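Keep the Spills In

Osham, 20 December 2019

I have spent a good part of this year teaching robots to do housework, and most of that time I was the one doing the housework. I hold a pair of handles, the two arms on the table copy what my hands do, and the computer saves it. Later a model is trained on those recordings and tries the same job without me. I think most of us who do this work throw away the wrong recordings, and I want to argue for keeping them.

The usual practice goes like this. An operator runs a task, say moving dishes or wiping a plate, and at the end marks the run good or bad. Good means the task got finished in a sensible time with nothing dropped. Bad means everything else. The bad runs get deleted, often the same day, and the team reports how many good ones it has. When I joined the project we call Mangubat, that was our rule too. We had 3,681 runs on disk by June, and every one of them looked like it was done by a person who never makes a mistake.

Dish work is where I started to doubt this. Liquid goes where it wants. Food sticks to one part of a plate and comes off another. If you work at it for an afternoon, the table gets messy, and the next run starts from a table that is a little different from the one before.

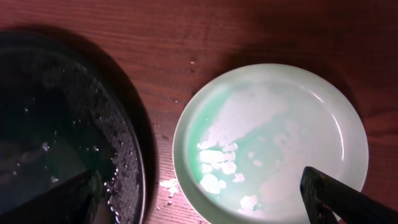
Dish work from the wrist camera: green liquid and white residue on the plate, crumbs and droplets on the wood.

Under our old rules, an operator was supposed to wipe down the table before each run. I understand the reason. A clean start makes runs easy to compare, and it makes the training curves look better. But the robot is going to be used on tables that have crumbs on them. If it has only ever seen bare wood, a few white specks are something new, and a model that meets something new can do very strange things. I have watched ours stop over a plate and hover there until the timer ran out.

Mistakes matter even more than mess. When I fumble a bowl with the remote handles, I don't stop and go home. I back off, open the fingers, come in from a better side and try again. That second try is the most useful thing I do all day. It shows what to do when things have gone a little wrong, and things go a little wrong in nearly every run a robot makes on its own. Under the good-or-bad rule it was the first thing we deleted.

We tested this on a small scale. I took 200 runs of a plate task that had been marked bad, and went through them by hand. I pulled out 51 where the operator slipped and then recovered, and put those back into the training set. The model trained with them finished the task more often, and the hovering mostly went away. This was one task on one table, and I would not publish it. It was enough to change how I run my own sessions.

The other side has a fair case. A colleague at Nurnlow told me that if you feed a robot mistakes, it will learn the mistakes. That is true if you feed it everything. A run where the operator drops a plate and gives up teaches nothing I want copied. Somebody has to look at the bad pile and sort it, and that is slow, dull work. It took me 20 hours to get through mine. A small group may decide the time is better spent recording new runs, and I can't say they are wrong in every case.

There is also the matter of two arms. With one arm, a slip is easy to spot and mark. When both grippers are working close together over a small bowl, it can be hard to say which one caused the trouble, or even when the trouble began.

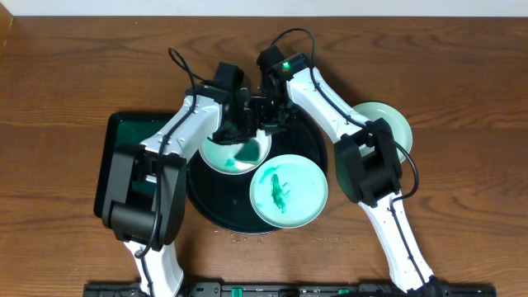
Both arms at the center of the table, with the left gripper lowered into the small green bowl.

I have had two people watch the same recording and mark the slip several seconds apart. Our labeling tool, Estik, wants a single moment, so we pick one and move on. I would like it to accept a range. I have asked for that twice.

Showing a robot by hand, where you grab the arm itself and push it through the motion, has the same problem in a different form. People are careful when they are holding an expensive machine. They go slow and they avoid the awkward spots, so you get few slips to keep. Remote control at least lets people be clumsy at a normal speed. For dishes I prefer it.

My own rule now is simple. Wipe the table when you would wipe it at home. Finish the run if it can be finished, however ugly it gets. Mark the slip and mark the recovery, and leave the file where it is. Storage is cheap next to an operator's afternoon, and a deleted run can't be sorted later by someone with more patience than I had in June.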